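Punside Reading Rooms: progress report to the Ocampo Fund
Mar 11, 2023
Prepared by Hatem Lamrani

You asked for a plain account of where the grant has got us, so I have left out the adjectives. The short version is that the money is being spent as agreed and I am not yet convinced it is doing what we said it would.

Loans
The two reading rooms lent 3294 books in this period. Our partners at Flumutum called this "a surge in community reading" in their newsletter. I would be careful with that. A renewal counts as a new loan in the software they sold us, and Gopinath Kotian has not been able to get a report that separates the two. Until he can, I would not quote the number to your board. The rooms feel busier on school afternoons, but they did before the grant as well.

Evening sessions
Aicha Alaoui runs the adult sessions and does it well. People who come tend to come back. The trouble is who comes: mostly confident readers who like company. The application promised adults who struggle with forms and letters, and we have reached very few of them. Leaflets at the clinic did next to nothing. Aicha wants to try going through employers instead, starting with the Pusitura bakery, where the manager has agreed to let her speak at a shift change. I have approved this. I have also told her I expect polite interest and not much else, and she has told me to wait and see.

Furnishing and storage
This line is underspent. We moved the older stock behind glass and bought less new shelving than planned.

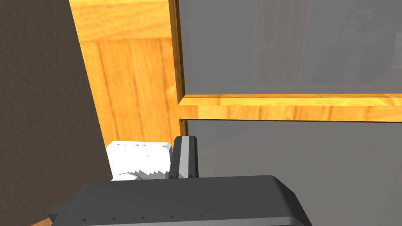 Fouad Shawky would like to put the balance toward better lamps. I said no for now. The request came with a supplier's leaflet claiming that good lighting keeps readers in their seats longer, and the only evidence offered was the supplier's own survey. If the readers ask for lamps, I will think again.

Training
We set aside $1000 for staff training and have used half. The first course was mostly slides about "engagement" -- Mahmoud Hegazy walked out at lunch and I can't say I blame him. The second half will go toward a course in teaching adults to read, which he found himself and which has an actual reading list.

What we need from you
Permission to carry the unspent furnishing money into the next period, and a later date for the survey of readers. It is due in May. A survey run then would mostly ask our regulars whether they like us, and we know what they would say.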